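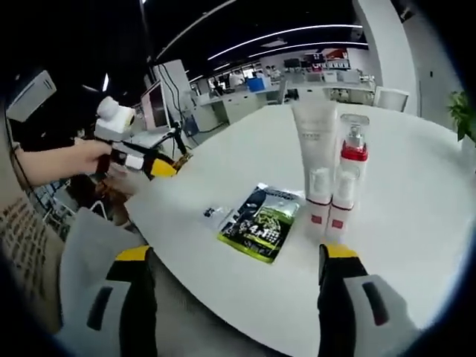 Figure 3. View from the right-hand tool over the round table, with the second hand-held gripper at left and the tabletop items ahead.

4.2 Building the hand-held pair

The two grippers used throughout this paper were put together by the four of us in the shared workshop at Hiranstead, mostly in the evenings, and we would like to spend a little time on how they came to be the way they are, as we have often wished that other authors had done the same for us. Our starting point was a single tool that Teodor Szewczyk had built at his kitchen table in September. It opened and closed well enough, but it was heavy at the front, and after 14 minutes of steady use most of us were glad to put it down. The pair we call Jurnent keeps his finger linkage nearly unchanged and moves almost everything else further back toward the wrist.

Each finger is a printed block with a black pad along its inner side and a yellow tip (Fig. 3). We went through a good many tips before settling on these. The first were the same light gray as the finger body, and against a white table they were surprisingly hard to find in the recordings, both for our tracking code and for Nanami Sakai, who was checking its results by eye and who asked, very politely, whether we could please print them in some other color. Yellow was what the workshop had on the shelf that Saturday. It has served us so well that we never tried another, and we can't claim to have compared it properly with orange or green.

The pads gave us more trouble. Our early ones were smooth and let tall items turn slowly in the grasp, so that a tube picked up by its middle would arrive at an angle and fall over when it was set back down on its cap. Bảo Khổng cut a second set from a softer sheet and glued them on overnight under a pile of books (any flat weight will do, though we recommend something you don't mind getting glue on). With the softer pads in place, 39 of our 40 trial grasps on tall items ended with the item standing upright, and the remaining one was lost when the cable caught on a sleeve.

That brings us to the cables, which deserve more thought than we first gave them. On a tool that is fixed to a bench a loose loop is only untidy, but on one that is carried in the hand it swings, and it swings most at just the moment when the person is reaching for something small. We now leave enough slack for the wrist to turn fully and tie down the rest. Anyone building a pair should do this with both tools held out over the table at once, because a length that feels generous with one arm can pull quite sharply when the two are crossed.

For the items themselves we chose things of the sort that collect in any household: a white squeeze tube, a clear spray bottle with a pump top, two small white bottles, a snack packet in lime green and black, and a little clear sachet. The bottles and the tube stand close together on purpose. Taking the tube from such a group without disturbing its neighbors asks for a narrow approach, and it was this task, more than any other, that persuaded us to make the finger bodies slimmer. Flat items ask for something different again, and the sachet in particular still has to be pinched by an edge with the very ends of the tips, a motion that newcomers to the tool need some patience to learn.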